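3.2 Tableware and portion size

Each household in Tilside received plates of one size for seven weeks in place of their own. Adults served themselves at the evening meal, and the food was weighed before and after eating.

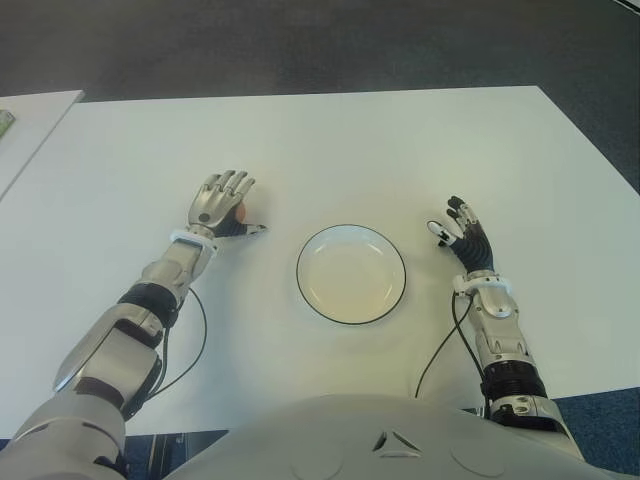 Figure 2. Round shallow plate with a dark rim line.

Leftovers were weighed to the nearest 2 g. Meals eaten away from home were left out - Figueroa did the same in her May survey.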